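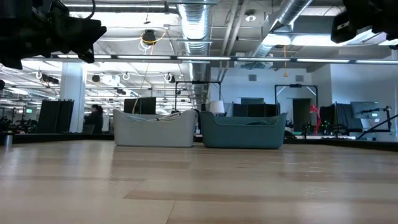 Home Projects Reports Contact

Kirkport sorting benches: progress report to the Skevero fund, April

The grant paid for bench sorting at Kirkport, on the argument that two open tubs on a clear table would do the work of the old shelf of lidded boxes. We were doubtful when we applied and said so. We are a little less doubtful now, though I would not want the fund to read too much into the figures below.

Of the 480 mixed items promised in the plan, 464 have been sorted. The shortfall is down to one late delivery and should be made up next month. Sorting an item is easy enough. Finding it again a week later is what the money was for, and there the results are thinner. We ran 125 retrieval checks and 21 of them ended with the item in the wrong tub. The plan called that a pass. I think the pass mark was set too low, and I have asked for it to be looked at before the next stage.

Most of the mistakes were between the grey tub and the teal one. They are much the same shape and close in size, and they stand almost touching, so colour is the only thing telling them apart. Jiang, which supplied the tubs, suggests printed labels. We had labels on the old boxes and people stopped reading them within a fortnight. Moving the tubs further apart costs nothing and we will try that first.

The pale wooden tabletop has held up well. Keeping it clear has been harder, and things still get parked along the back.

The Flendora storage guide, which the plan leaned on heavily, has been of limited use. It assumes one person tidying at one time of day. We have several, and the afternoon group undoes a fair amount of what the morning group has done.

Spending is within budget. We are not asking for more tubs at this point, although the plan allows for them. Adding a third colour before two are working properly seems to me a poor use of the fund's money.

The next round of checks will use the wider spacing and the same items. If the error rate does not fall, we will say so and propose going back to lids.

3 shares 2 comments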